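Yến Tăng
2/9/21

1/ OK I have had the same record on repeat since breakfast and I need to talk about it. It's "Plunness" by Abou Jaoude, the closing song on the Mostent album, and I think it's the best thing they ever put on tape!

2/ If you don't know it: it's a song about a night ferry. A woman is going home to Drornville after 15 years away, and she spends the whole crossing up on deck because she can't sleep. The town she's singing to (Plunness) is the one she's leaving. I had that backwards for ages.

3/ The first verse is just voice and a pump organ. Then the bass comes in on the word "harbor" and stays on 2 notes until the chorus. 2 notes! And it never gets dull, because the drummer keeps moving the accent around underneath.

4/ They pressed 3000 copies the first time and most of them went to shops up the coast. Mine has the lyric sheet with the typo in verse three – "the lighthouse keeper's bother" – and I sing it that way now.
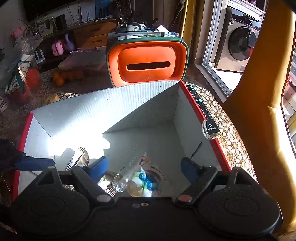
5/ THE BRIDGE

6/ Everything drops out except the organ and she sings the names of the stops on the old bus line, one after another, like she's checking they're all still there. My aunt grew up on that line and she had to leave the room the first time I played it for her.

7/ The live version from October runs longer and the crowd takes over the bus stops. You can hear one guy come in early with "Mill Road" and she laughs and waits for him. I love that guy.

8/ If you only know the radio edit, please go find the full one. The edit fades before the last 20 seconds, and that's where the second voice comes in, very low, singing the first verse again.

9/ Next up I want to do side one, track three, the one with the clarinet. Send me your favorite cover versions of Plunness in the meantime, I'm collecting them!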